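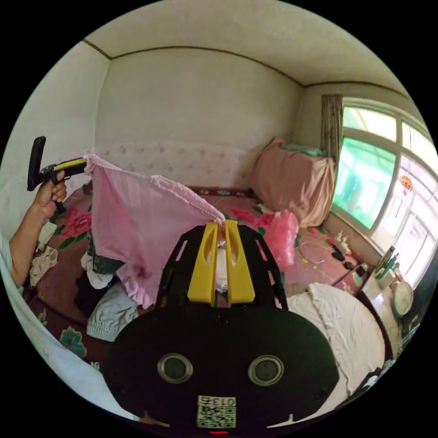
1/8
Regional economy again, sorry to those who follow me for the cycling. The district of Gredbridge has published its development plan, and I have read the whole thing over the weekend.

2/8
The main point: the district wants to become a free warehouse zone. Firms which open a site there will pay no land tax for eight years. After that the normal rate comes back in steps.

3/8
For whom is it made? Mostly for middle-sized firms, I think. Prutero has already asked for a plot near the river port. Rothe is waiting for the road, as it was waiting before the last plan also.

4/8
The road is the weak place. Lorries from Plaltley must still go through the old town, with one bridge and one lane in each direction. The plan gives 16 pages to tax and 2 to transport.

5/8
Tullio Russo wrote to me that the port can take more goods by barge and the road is not so important. I respect his opinion, but barges do not bring workers to the morning shift.

6/8
About the workers: the district counts on people moving in from outside. Rents in Gredbridge went up by 15 per cent since the last plan. I did not find one sentence on housing. If somebody found it, please send me the page number.

7/8
What I like: the small firms are not forgotten this time. A workshop can rent part of a hall and receive the same tax terms as a big tenant. Elfriede Wendt was asking for this at every public meeting, and now it is in the text, almost in her words.

8/8
Comments on the plan are open until September. The form is long but you may leave most fields empty. I will send mine on the bridge and on the rents, and I will post the answer if I get one.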